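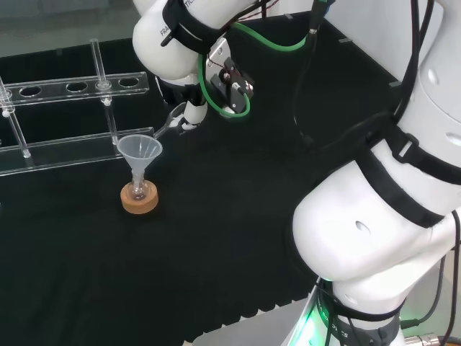
Cork ring (laboratory)

A cork ring is a thick, donut-shaped support that holds a round-bottomed flask upright on a flat surface. It is normally made of pressed cork granules, which give it a speckled look. The ring is often listed in catalogs as a stand, although it has no clamp and nothing that grips the glass. It works by geometry and weight alone, and claims made for it beyond that should be read with some care.

Use

A flask with a rounded base can't stand by itself. The curved shape suits heating and vacuum work, but it becomes a nuisance the moment the glass is set down. The ring supports the bulb around its lower part and leaves the neck free, so that a funnel can be put in and a solid or liquid added from above.

The common advice is to pick a ring whose opening is clearly narrower than the bulb. Sellers print size tables for this, but the tables of Mimer and Craddock disagree with each other at the small end, and neither says how the figures were reached. Trying the flask in the ring is quicker.

Stability

Most handbooks call the cork ring stable. This is true of the flask alone. A wide plastic funnel raises the center of gravity and adds a rim that sleeves can catch, and a 30 mL flask has little weight of its own to set against that. The Trisetti catalog says its rings resist tipping "under normal handling," a phrase it doesn't define. No test results are given.

Heat protection is another doubtful point. Cork conducts heat poorly and is kinder to warm glass than a bare bench, but it chars, and it soaks up oil and solvent. It is not a substitute for a heating mantle.

Related equipment

Flasks of this type are often kept near clear acrylic test tube racks, and the two are sometimes sold as a set. The rack can't do the ring's job. Its holes are cut for straight-sided tubes, and a bulb set on top of one will rock. Acrylic has the advantage that the contents of a tube can be seen from the side, and the drawback that it scratches and is attacked by acetone and several other solvents.
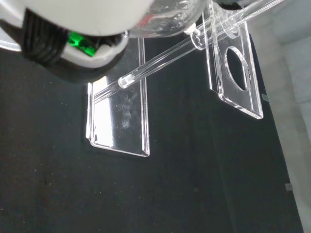 Clear acrylic rod with its collar, and a rectangular acrylic plate beside it.

Materials

Cork has competitors in rubber, foam and molded plastic. Brernine sells a silicone ring that it rates for 600 uses, against no stated figure for cork — an odd number, given that a ring isn't used up in any countable way. Rubber grips better and wipes clean. Cork is light and doesn't slide much on cloth or paper, and it sheds crumbs when it gets old.

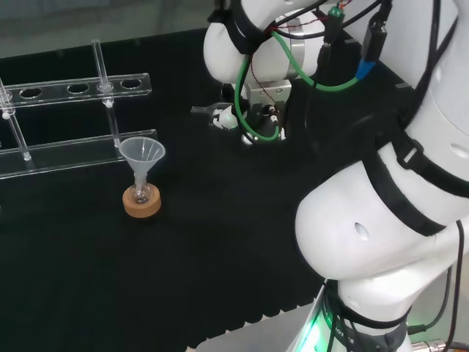 Funnel and small flask in a cork ring, with a clear rack behind.

Adding powders

The ring is widely used when a powder is poured through a funnel into a small flask. Guides tend to present this as simple. A narrow stem clogs easily, and the usual cure, tapping the funnel, is just what an unclamped flask handles worst. A powder funnel with a wide, short stem avoids most of the trouble if the neck will take it.

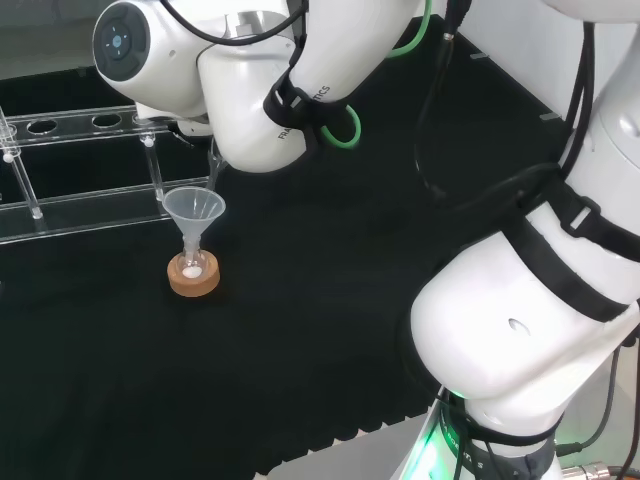

Seraina Thaler objects that this section makes too much of the risk: "Hold the neck with two fingers while you tap. I have never clamped a flask that small just to put powder in it, and I wouldn't teach anyone to."

The objection is fair for work done by hand in small amounts. It doesn't carry over to large flasks, where a full 4000 mL vessel can be hard to stop once it begins to lean.

See also: Retort stand; Powder funnel; Test tube rack

Last edited 14/06/2026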